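Visit to Covden Studios: Report to Members

Members of the Screen Heritage Circle visited Covden Studios on a Tuesday in February, at the invitation of the studio's head of public programmes, Krisztina Tóth. The party was received at the main gate at ten o'clock and divided into two groups for the morning.
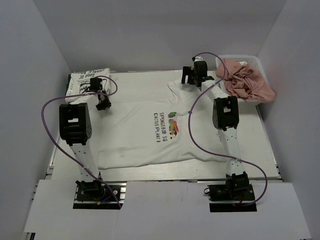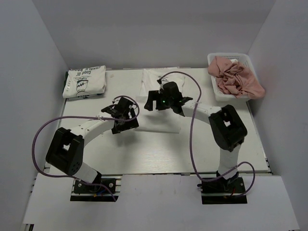
The first part of the visit was given over to the standing sets for The Poirier Inheritance, the period serial now in its second season of filming. The story opens in 1801, and the production designer, Pranab Bhuiyan, explained how the street was planned so that it could serve as both a market town and a quarter of the capital. Shop fronts are changed between episodes and the cobbles are cast in sections which can be lifted when a camera track is needed. Members were asked to keep to the marked path, as filming was to resume on the street that afternoon.

Mr Bhuiyan answered several questions on the use of painted backings. The present series has 60 of them in store, a number of which were first made for feature films at the same studio. He regretted that the records for the older backings are incomplete and would be glad to hear from any member who can help to identify them. Correspondence on this matter should be sent through the Secretary.

Before lunch both groups attended a short talk in the viewing theatre by the director Babatunde Oyewole, who is returning to the serial for its closing episodes after an absence of one season. Mr Oyewole spoke warmly of the original cast and described his first day back as a strange one, the kitchen set having been rebuilt the other way round from the one he remembered. He showed two scenes from the first season and one from the second, the latter without its finished music. Members are reminded that the contents of the unbroadcast scene should not be discussed in public.

Lunch was served in the studio canteen. The charge of an additional vegetarian option, raised after last year's visit, has been settled and no further payment is due.

In the afternoon the party was shown the sound department by Tahmineh Alipour. The orchestral recordings for the serial are made in Stage Four, which has 438 seats left from its years as a concert hall for radio. Ms Alipour played the opening titles in three stages of completion and discussed the difficulty of recording carriage wheels, for which the studio still relies on material from its own library. A demonstration of footsteps on gravel, in which two members took part, was much enjoyed.

The final call was at the script archive. The archivist, Kianoush Karimi, had laid out shooting scripts from the comedy series Jullix, of which 106 episodes were made and not all survive on film. Several pages carry changes in the hand of the script editor, including a different ending to the Christmas episode. Reading places in the archive may be booked by members on written application, with at least two weeks' notice.

The coach left at a quarter past four. The Circle wishes to record its thanks to Ms Tóth and her colleagues for a full and well-arranged day. Members who borrowed visitor badges and have not yet returned them are asked to do so by post.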